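Search this site
Search
Enter keyword

Thermal Paste and CPU Reseating: Frequently Asked Questions

By the Masovero Hardware Desk
Updated February

These answers cover desktop and workstation machines with a socketed processor and a lidded heat spreader. Laptops and bare-die parts follow different rules and are not covered. Questions about warranty status should go to the seller of the machine.

How often should thermal paste be replaced?

There is no fixed interval. Paste in a machine that stays closed and runs within its normal temperature range can be left alone. Replace it every time the heatsink is lifted, even if the machine was assembled the day before. Once the two surfaces separate, the layer traps air when they are pressed together again.

What symptoms point to the paste?

Load temperatures that climb over a period of months with the same fan speed and the same room temperature. Check for dust in the heatsink fins first. A sudden change usually means a fan failure or a loose heatsink screw.

Which paste do you recommend?

Any non-conductive paste from a known maker. We stock Panow in small syringes and Zomitik in the larger bench size. Both are ceramic-filled and spread at room temperature. The difference between them on a stock heatsink is small enough to ignore. Liquid metal is a separate subject and should not be used with an aluminum heatsink.

How much should be applied?

A dot the size of a small pea in the center of the heat spreader is enough for most desktop parts. Wide server processors need a cross or a five-dot pattern. Mounting pressure spreads the paste. Excess is pushed out at the edges and makes the next cleaning slower.

How is old paste removed?

Lint-free wipe and isopropyl alcohol, 90 percent or higher. Wipe from the edge toward the center so that residue is not carried over the side. Clean the base of the heatsink the same way and let both dry before applying new paste.

Does the processor have to come out of the socket for cleaning?

No. With the retention frame closed, the heat spreader can be cleaned in place, and the frame protects the contacts. Remove the processor only if it is being replaced, or if paste has gone under the frame.
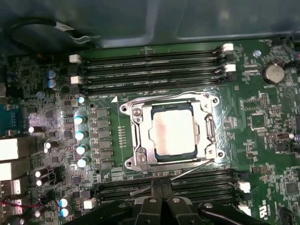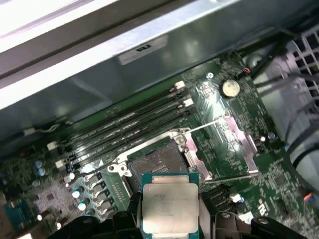

Processor and socket on a green workstation motherboard.

What is the correct way to lift the processor out?

Disconnect power and hold the power button for a few seconds. Release the lever, open the frame fully, and lift the processor straight up by two opposite edges. Do not slide it or tilt it. Keep fingers off the underside.

Can bent socket contacts be repaired?

Sometimes. One or two contacts can be moved back under magnification with a fine needle. A larger area normally means a new board. The socket on our bench board has 2,203 contacts on its drawing – plan on patience. Fit the plastic cover whenever the socket is empty.

The heatsink will not come off. What now?

Old paste can bond firmly. Run the machine for ten minutes, shut it down, disconnect it, then twist the heatsink gently a few degrees each way before lifting. On sockets where only the heatsink holds the processor down, pulling straight up can take the processor with it.

How tight should the heatsink screws be?

Start all of them by hand, then tighten in a diagonal pattern, a half turn at a time. Stop at the shoulder on shouldered screws. For others, use the torque given in the service manual.

Does unopened paste expire?

Yaman marks its syringes for 18 months from filling. If the paste separates or comes out grainy, discard it.

Comments (3)

ratchet_and_pawl
The twist method worked on an old tower here. Ten minutes was not enough, I needed closer to twenty.

dlowe123
Should the memory come out before removing the heatsink? Mine overhangs the first slot.

Masovero Hardware Desk
Only if it blocks a screw. Note which slots were in use and put the modules back in the same ones.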